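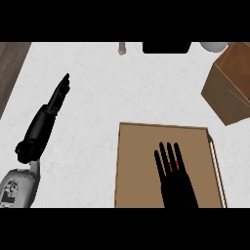 Two robot arms over a white tabletop with gray veining. Computer rendering.

FOR IMMEDIATE RELEASE

Gridis Family Center Opens Evening Course for Couples Whose Children Have Left Home

HULLHAM – The Gridis Family Center will open a new evening course this November for husbands and wives who find themselves alone in the house again after years of raising children. It is called Table for Two, it is free to anyone living in Hullham or Cunness, and we could not be happier to finally have it on the calendar!

The idea came out of a survey the center mailed to local households in the spring. A total of 1,571 married people sent it back, many of them with long notes written in the margins and on the backs of the pages. Of those, 914 said that they and their spouse talked mostly about the children, even when the children were grown and living somewhere else.

"I read every one of those notes, and I kept having to put them down and walk around the building," said Uchenna Uzor, director of the Gridis Family Center. "People wrote that they loved each other and had run out of things to say at supper. One woman told us she and her husband had started eating in front of the television the week their youngest moved out, and that was four years ago. She wanted to know if other couples did the same thing. They do, and we'd love to get them all in a room together."

Couples will meet at 7 p.m. in the Briggs Room, on the ground floor of the center, for six evenings. Each evening opens with a simple meal that the couples eat at their own tables. After that comes a short talk, then a good long stretch of time for each husband and wife to talk privately. Sharing with the whole group is welcome but never required, and there is no homework.

The talks cover money after the tuition bills stop, what to do with the empty bedrooms, caring for aging parents, old hurts that got set aside while the kids were small, and how to be a mother- or father-in-law. The fifth evening is given over to having fun together – dancing included, for those who are willing.

Ebere Obi, who has counseled married couples at the center for many years, wrote the course and will lead it.

"Most of the couples I meet at this stage aren't in a crisis," Obi said. "They were a good team. They got everybody to practice and to the dentist, and they did it for twenty-some years. Then the job is done and they look at each other and feel a little shy. I think that shyness is wonderful, because it means there's somebody across the table they still want to get to know."

Obi tried out an early version of the course last winter with a small group from Cunness. Several changes came from that group. The private talking time is now twice as long as it was, the chairs are turned so that husbands and wives face each other, and a question about "your biggest regret" was taken out of the first evening and moved to the fourth.
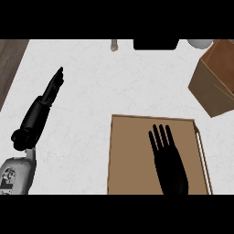
A robot arm at the left of a marble-patterned table, with a dark brown wooden surface beyond. Computer rendering.

Stepparents, couples in second marriages and grandparents who have raised their grandchildren are all warmly invited. Couples whose last child is still in high school may come too, if they would like a head start. Table for Two is not meant to take the place of counseling, and anyone who is afraid at home or thinking of separating is encouraged to call the center and ask for a private appointment instead.

A spouse may also come alone. Uzor said 3 of the people in the winter group started that way, and that the center will always set a place for them.

"Come by yourself if that's how it has to be on the first night," Uzor said. "Eat with us and see what you think. You'll be very welcome."

Sign-up is open now at the front desk of the Gridis Family Center in Hullham and will stay open until the Briggs Room is full. Couples who miss out can put their names down for the second round, planned for early spring. Please mention any food allergies when signing up. The center has a ramp at the side entrance, and parking is free in the evening.

About the Gridis Family Center

The Gridis Family Center offers classes, counseling and support groups for married couples, parents and engaged couples in Hullham and Cunness.

Media contact: Uchenna Uzor, Director, Gridis Family Center, Hullham

###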